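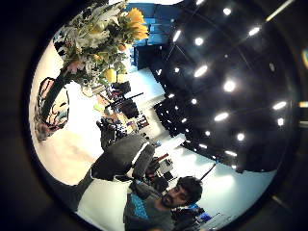
Sunflowers and silvery greens against the blue wall, under all those ceiling lights.

Flower table at Landeg, April pictures

We had such a good time putting the flowers together at Landeg this month, and we missed everyone who couldn't make it (and those of you who could, and went home before the sweeping!). Gwawr Morgan picked the sunflowers, and I do think they carry the whole bouquet, though Jytte will tell you it's the little touches of pink and orange that she fell for. We argued happily over that for most of the afternoon.

The round white table is my favorite spot in the building. It's big enough for 4 of us to spread out on, and everything shows up so nicely against the white, even a plain clear cup with something reddish and orange in it.

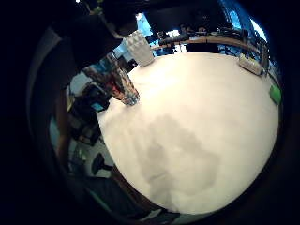 We'll have the table again in May, so do come along and bring your own scissors if you have a pair you like. Danylo has promised more greenery.

Posted by Dede Amegashie, Apr 28, 2025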